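Visita a la prensa de vinilos Ventura: un martes de puertas abiertas

La fábrica Ventura abre al público un martes cada dos meses. Hay que apuntarse por correo y llegar antes de las diez de la mañana, con zapato cerrado. Fuimos en octubre, un grupo de gente que compra discos de metal y un par de músicos con material pendiente de prensar.

La entrada está por la parte de atrás, junto al patio de carga. Nos recibió Leobardo Tlapale, jefe de producción, que antes tocó el bajo en bandas de doom y conoce a casi todos los sellos pequeños del país. Repartió tapones para los oídos y avisó que en la sala de prensas no se podía grabar sonido. Fotos sí, menos en la zona de galvanoplastia.

El recorrido empieza por el corte de lacas, que ocupa un cuarto pequeño con las paredes forradas. El técnico, Lorenz Hollenstein, estaba trabajando con la cara B del nuevo disco de Skestlow. Explicó que el black metal le da problemas en los últimos minutos de cada cara: mucha guitarra aguda, mucho platillo y poco espacio cerca de la etiqueta. Su consejo para las bandas es dejar las canciones más lentas al final. Skestlow no le hizo caso y cierra con la pista más rápida, así que bajó un poco el nivel general y listo. Nos puso un fragmento desde el máster digital y luego el mismo pasaje desde una laca de prueba. Yo noté menos diferencia de la que esperaba, aunque en el bombo sí se oía algo más redondo.

De ahí se pasa al pasillo, donde hay una vitrina con discos defectuosos: descentrados, alabeados, con la etiqueta de otra banda. También hay una mesa con catálogos de Kekero, el sello que más trabajo le da a la fábrica. Me llevé el de este año. Trae sobre todo reediciones de demos en casete de los noventa, con precios razonables salvo las cajas.

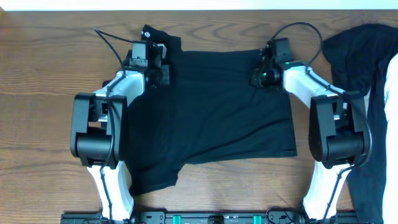 Camiseta negra con un pequeño logotipo blanco circular.

La sala de prensas es lo que todo el mundo quiere ver. Hay 4 máquinas, tres automáticas y una manual que se usa para colores mezclados y salpicados. La automática tarda 30 segundos por disco. El vinilo entra en gránulos, sale como una especie de pastel con las dos etiquetas pegadas y la prensa lo aplasta. Después se recorta el sobrante, que se muele y se vuelve a usar solamente en discos negros. Hace calor y huele a plástico. Con los tapones puestos cuesta seguir las explicaciones, y los que íbamos detrás nos perdimos la mitad.

Ese día estaban prensando una tirada de 2,968 copias para Flukum, un grupo de sludge que no conocía. La cifra rara tiene que ver con el reparto entre tres distribuidoras, según Tlapale, que tampoco quiso entrar en detalles. Uno de los visitantes, Rutilio Bermúdez, preguntó cuántos discos se tiran a la basura. Le dijeron que depende del color y que el blanco es el peor, por las motas.

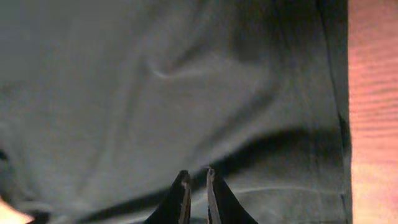
El control de calidad lo hacen dos personas con audífonos en un cuarto aparte. Escuchan un disco entero de cada 60 y miran los demás bajo una lámpara. Pregunté si distinguen un ruido de prensado de un ruido de la grabación, porque en ciertos discos de raw black metal yo no sabría hacerlo. Me contestaron que piden siempre el archivo original y que lo comparan cuando dudan. Con una banda danesa tuvieron que llamar al productor, Villads Overgaard, para confirmar que un zumbido continuo en toda la cara A era intencional. Lo era.

El empaque se hace a mano. Fundas interiores, insertos, pósteres doblados y, en los pedidos grandes, un retractilado que algunos sellos han empezado a rechazar. Abundio Carrillo lleva esa sección y nos dejó ensamblar unas carpetas dobles. Se arruga el lomo con mucha facilidad. Las mías las apartó sin decir nada.

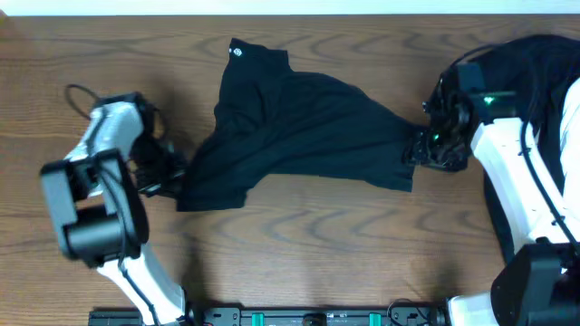
La prenda negra sobre la mesa de madera.

La visita termina en una sala con sillas y café, donde se pueden hacer preguntas sobre tiradas y plazos. El mínimo ha bajado, cosa que interesó a los músicos del grupo, pero la fila de espera sigue siendo larga y en otoño se alarga por los encargos de Navidad. Tlapale recomendó mandar el arte de portada al mismo tiempo que el audio. La mayoría de los retrasos que tienen, dijo, vienen de portadas en baja resolución y logotipos ilegibles que nadie sabe si están al derecho.

Salimos a la una y media. La tienda de la fábrica solo acepta efectivo y el cajero más próximo está a varias cuadras, por la avenida. Compré una prueba de prensado de Kekero con la funda en blanco. Para la próxima fecha ya quedan pocos lugares.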